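Port day in Butwood: ship tour or private driver?
Cruise Talk > Shore Excursions > Ports A-M

harborlight75
We dock at Butwood in August, 8 am to 6 pm. Four of us, two in their seventies. The ship sells a coach trip to the Mutmont vineyards and the old abbey, lunch included. A private driver would cost a bit less split four ways. Has anyone done either one? My main worry is getting back on time.

pelican_deck
We did the ship's coach last year. It was fine. The abbey was good, the lunch was average, and there were 40 people on the bus, so every stop took forever. You get 3 tastings but they pour fast and move you along. On the plus side, the ship waits if the coach is late.

Trondley_Tom
Private driver, no question. We used Akinola Transfers out of the port. Clean van, driver met us at the gate with a sign, and we were at the first winery before any of the coaches showed up. Back at the dock with 75 minutes to spare.

gangway2000
I would not say "no question." The road down from Mutmont is one lane each way and in August it backs up for miles. If you are on your own and you miss the ship, you pay your own way to the next port. With two older people I would take the coach.

Trondley_Tom
You just leave earlier. Tell the driver you want to be off the hill by 3 and you will be fine. The coach sits in the same traffic.

gangway2000
It does, but the ship is responsible for it. That is my whole point.

saltandsuitcase
We skipped Mutmont completely and stayed in town. The market hall is a ten minute walk from the dock and it's flat the whole way. A couple of pictures:

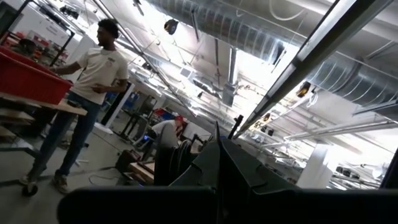
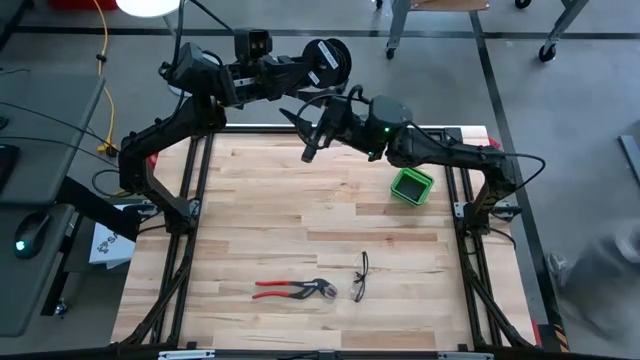
First one is the guy in the cream T-shirt by the red bin, second is the wooden table with the two black arms.

For food, go to the side streets behind the market. Prices on the waterfront are nearly double. Bring cash for the small places.

harborlight75
Thanks all. Is the abbey a lot of steps? My mother-in-law can walk fine on level ground but stairs are slow for her.

pelican_deck
There is a long flight from the coach park up to the gate. A few people on our bus stayed at the bottom and had coffee. A smaller vehicle can use the upper lot, or could when we were there. Email and ask before you book.

Trondley_Tom
Confirming the upper lot. Our van parked there and it was level to the door. Inside there are two or three steps down to the cloister, with a rail.

gangway2000
OK, that does change things. If stairs are the problem then the van makes sense. I would still skip the third winery and get back early.

harborlight75
That is probably what we will do, abbey and one winery, then lunch in town behind the market. I have written to Akinola for a quote and will post the price when they answer.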